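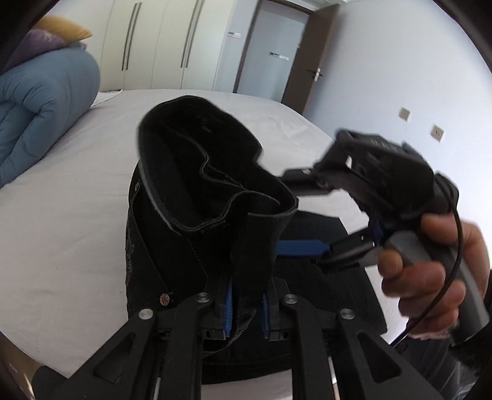 7월 20일 월요일, 맑음. 작성 우샤 아차리아(Usha Acharya)

검은색 면 시험, 재염색 둘째 주.

오늘은 Brorkeo 검정 염료의 농도를 다시 확인했다. 지난번에 카말라 씨가 만든 염액은 색이 좋았지만, 건조한 후에 보면 푸른 기운이 조금 남았다. 나는 이것이 염료의 문제인지 물의 문제인지 아직 모른다. 그래서 물은 그대로 두고 소금의 양만 바꾸었다. 한 번에 두 가지를 바꾸면 나중에 읽는 사람이 곤란하다. 1월 기록이 바로 그런 기록이고, 부끄럽지만 내가 쓴 것이다.

시험 천은 전부 6장이다. 같은 원단에서 잘랐고, 한쪽 모서리에 흰 실로 번호를 꿰매었다. 펜으로 쓴 번호는 염액 안에서 없어지기 때문에 이제 쓰지 않는다. 천을 넣기 전에 미지근한 물에 충분히 담갔다. 마른 천을 바로 넣으면 얼룩이 생긴다. 3번 천은 내가 물에서 너무 일찍 꺼냈고, 예상대로 가운데에 구름 같은 무늬가 생겼다. 3번은 비교에서 제외하기로 한다. 버리지는 않고 실패 상자에 넣었다.

염액의 온도는 약 54도에서 유지했다. 큰 냄비의 온도계와 작은 온도계가 서로 2도 차이가 난다. 작은 것이 Ntuli 작업실에서 교정을 받은 것이므로 작은 것의 숫자를 적는다. 큰 온도계에는 종이테이프로 "믿지 마십시오"라고 붙여 두었다. 카말라 씨가 이 문장이 너무 심하다고 했다. "참고용"으로 바꾸는 것을 생각하고 있다.
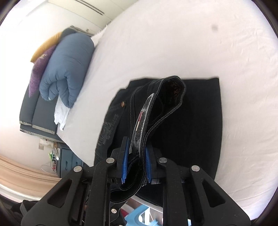

손님 옷을 재염색할 때 제일 어려운 부분은 천이 아니고 천에 붙어 있는 작은 것들이다. 면 원단은 염료를 잘 먹지만 폴리에스터 실은 거의 먹지 않는다. 그래서 바지는 새것처럼 검게 되었는데 박음질 선만 회색으로 떠 보이는 일이 있다. 라벨은 더 예측하기 어렵다. 허리 쪽에 좁고 긴 회흑색 라벨이 있고 가장자리가 희끗하게 풀린 검은 청바지라면, 나는 먼저 그 풀린 가장자리를 본다. 풀린 실은 염료를 다르게 먹을 수 있다. 라벨에 빨간 표시나 크림색 줄이 있으면 그것도 접수할 때 손님에게 말해야 한다. 색이 그대로 남을지, 어두워질지, 우리는 약속할 수 없다. 라벨을 떼었다가 다시 다는 방법도 있으나 바늘구멍이 남는다. 접수 용지에 라벨에 관한 칸을 하나 만들면 좋겠다.

오후에는 마찰 시험을 했다. 흰 면 조각을 나무 블록에 감고 시험 천 위에서 100회 왕복했다. 마른 상태로 먼저 하고, 그다음에 젖은 상태로 했다. 마른 상태에서는 흰 조각에 색이 거의 묻지 않았다. 젖은 상태에서는 소금을 많이 넣은 5번이 가장 나빴다. 색은 5번이 가장 깊은데 묻어나는 것도 5번이 가장 많다. 아마 표면에 염료가 남아 있는 것 같다. 헹구기를 더 길게 하면 좋아질 수도 있다. 내일 5번을 둘로 잘라서 반쪽만 다시 헹굴 것이다.

내 팔이 아파서 뒤쪽 왕복은 앞쪽보다 힘이 약했을 것이다. 정확한 시험이라고 말하기 어렵다. Zundia 전시장에서 본 손잡이 달린 마찰기가 있으면 좋겠지만 가격을 물어볼 용기가 아직 없다.

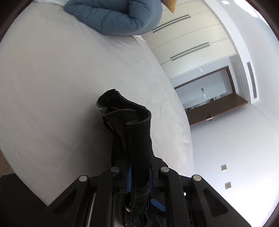
건조 방법에 대해서 카말라 씨와 의견이 달랐다. 카말라 씨는 천을 줄에 걸면 아래쪽으로 물이 모여서 아래가 더 진해진다고 한다. 나는 눕혀서 말리면 자리를 너무 많이 차지한다고 생각한다. 두 사람이 동의한 것은 뭉쳐 두면 안 된다는 점이다. 검은 옷을 한곳에서 집어 올리면 천이 기둥처럼 모이고 주름이 여러 겹으로 겹친다. 침대 위에서 마른 옷을 그렇게 드는 것은 괜찮지만, 막 염색한 옷은 접힌 안쪽의 물이 늦게 빠지고 그 선이 나중에 보인다. 그러므로 염액에서 꺼낼 때는 허리와 밑단을 같이 받치고, 손바닥으로 주름을 펴면서 옮긴다. 나는 장갑이 미끄러워서 이 동작을 아직 잘 못한다.

금속에 대해서도 적어 둔다. 리벳 주변의 천은 두꺼워서 헹군 물이 늦게 맑아진다. 부드러운 칫솔로 둘레를 문지르면 조금 빨라진다. 구리색 리벳은 소금물에 오래 두면 색이 변할까 봐 걱정이 되어서, 낡은 리벳 두 개를 유리병에 담가 창가에 놓았다. 아직 변화는 없다. 병을 비우지 말아 주십시오. 마시는 물도 아닙니다.

실은 Bredemetti 면사로 바꾸어 보고 싶다. 지금 쓰는 실보다 굵어서 바늘도 바꾸어야 하지만, 면사는 천과 같이 염색되니까 수선한 자리가 덜 보일 것이다. 카말라 메논(Kamala Menon) 씨 앞으로 견본이 오면 흰색 그대로 시험 천에 박고, 그 후에 염색한다. 순서를 바꾸지 말 것.

냄비를 씻을 때 하수구 망이 막혔다. 보풀이 원인이다. 망을 청소했고, 여분의 망은 싱크대 아래 왼쪽에 있다.

내일 할 일: 5번의 반쪽 헹구기, 젖은 마찰 시험을 카말라 씨의 손으로 한 번 더, 접수 용지의 라벨 칸 초안. 소금이 모자라니 아침에 오는 길에 내가 사 온다.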